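**From the reading desk: the box set question**

Every December the same thing arrives in the Flisgate inbox: a run of messages from publishers and self-publishing authors offering us "complete" editions of serial fiction. Twelve episodes in one file, or ten, or twenty-six. Everything you need, one low price, with a cover showing somebody in a long coat. This year I said I would read a few of them properly before saying anything rude, and I have now done so. Some of what follows is rude anyway.

The one most of you have asked about is *Risico*, which has been doing the rounds since the spring. It is a fantasy serial about an insurer of magical voyages, set in a port called Gwynne, and it came out in episodes of about a hour's reading each. The collected first season is sold as a novel. I have my doubts about that word.

I will start with what I liked. The port is good. The author has clearly thought about what a harbour smells like at low tide, who unloads what, and how much a clerk would have to be paid to look the other way. The opening episode, in which a cargo of bottled weather is declared lost and then turns up for sale two streets from the quay, is as good a piece of light fantasy as I have read this year. I read it on a train and missed the trolley. If the thing had stopped there I would be telling you to buy it.

It doesn't stop there. It goes on for eleven more episodes, and from the third onwards each one begins with a page or so telling you what happened in the last. That makes sense if you are reading one a fortnight. Read straight through, it is like sharing a house with somebody who introduces themselves at breakfast. I marked the recaps in my copy with a pencil and then did the sum: some 3,000 words of the collected edition are the book explaining itself to a reader who has only just turned the page. Would it have been so hard to cut them?

The sales page says the text has been "fully revised for this edition". I compared four episodes against the originals, which I had kept. In the first I found commas moved. In the second a ship had changed its name from the *Lantern* to the *Grollari*, which is an improvement, except that it is still the *Lantern* in episode nine, where it sinks. In the other two I found no changes at all. I don't call that a full revision. I don't call it much of a revision.

Then there is the ending. I won't give it away, mostly because I am not sure I could. The conspiracy that has been building since the second episode is traced to the top floor of the insurance house, our heroine goes up the stairs, a door opens, and we are invited to pre-order season two. Plenty of serials end a season on a hook and I have no quarrel with a hook. But a book sold as complete ought to finish something. The missing cargo, at least. I still don't know who had the bottled weather, and I was paying attention.

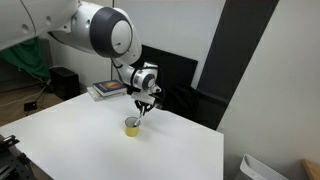
## Is it the serial form, or just this serial?

When I put a short version of this on the members' board, the replies fell into two heaps. One heap said that I was being unfair to serials, that Victorian novels came out in parts and nobody minded, and that I should read for pleasure for once. The other heap said that all collected serials are a swindle. I don't agree with either.

Take the Victorians first, as they always get brought up. Yes, many of those books came out in parts. Most of the ones we still read were also planned as books, with an ending in view, and the ones that weren't tend to show it. A long row of them is out of print for good reason. Saying that a form once produced good work tells you nothing about the file on your tablet.

As for the swindle, I went back to two older collections on our own shelves to see whether I was remembering them kindly. I was, a bit. But the better of them had plainly been taken to pieces and put back together. There were no recaps. Two weak episodes had been run into one, and a talking fox that everybody on the board complained about at the time had been removed completely. You could tell that somebody had sat down with the whole thing and asked what it would be like to read in a week. It can be done, then. It costs time, and I suspect that is the real trouble.

The economics are not a mystery. Single episodes of *Risico* sold for less than a cup of tea. The collection sells for rather more, and being long it does well in the subscription libraries, where authors are paid by the page read. A recap is a page. I make no accusation, and I have no idea how the author arrived at the decision to leave them in. I only notice which way the money points.

## About those ratings

The collected edition has 2,832 ratings on the shop page, with a very high average, and the publisher's email put that figure in bold. Several members have asked how a book I found so patchy could be so well liked.

I am wary of the number for a dull reason. The shop has merged the ratings for the separate episodes with those for the collection. If you scroll down far enough and sort by date you find that 1,785 of them were left before the collected edition existed. Those people were rating an episode, very often the first one, which was free and which I have already said is excellent. They were not rating the ending, or the ship that sinks under the wrong name.

None of this is cheating, as far as I can tell. It is how the shop does things, and it does it to everyone. But it means the stars on a collected serial tell you how much people enjoyed starting it. Before you buy one, look for reviews that mention the last third. If you can't find any, I would want to know why.

I read a couple of dozen of the longer reviews to be fair about it. The warmest were about the port, the clerk, and the weather in bottles. The few that mentioned the end used words like "intriguing" and "can't wait for more", which is what kind people say when they have been left standing on a staircase.

## What I'd do instead

Read the first episode. It is still free, it stands up perfectly well alone, and it is better than the whole. If you like it, read the second. The moment you find yourself skipping the opening page to get past the summary, you have had the best of it.

If you have already bought the collection, try it the slow way. Give it a fortnight between episodes, as the author presumably intended. One member told me this made the recaps useful and the whole thing much more fun, and I am prepared to believe it, although I notice it turns a bargain into a six-month commitment.

And if you are writing a serial yourself, as I know a fair few of you are, please think about the collected edition before you get to the last episode. Keep a list of names. Write the recap as a separate file so it can be dropped later. Decide what the season is going to settle, and settle it – even if it is only the smallest of the questions you raised. You can leave as many doors open as you like after that.

## Bits and pieces

- The reading group will be doing the free first episode only, at 7.30 pm in the usual room. There are no copies to collect, so please download it beforehand or borrow a printout from the desk.
- The short story pot stands at 400 entries, and we have stopped taking more. Please don't send yours again with a different title. We do notice.
- Two members have offered to defend *Risico* in the next issue. I've said yes to both, on condition that they have reached the end.
- Whoever has the Flisgate copy of the sea-witch trilogy, volume two, it is badly overdue and somebody else is stuck halfway through a shipwreck.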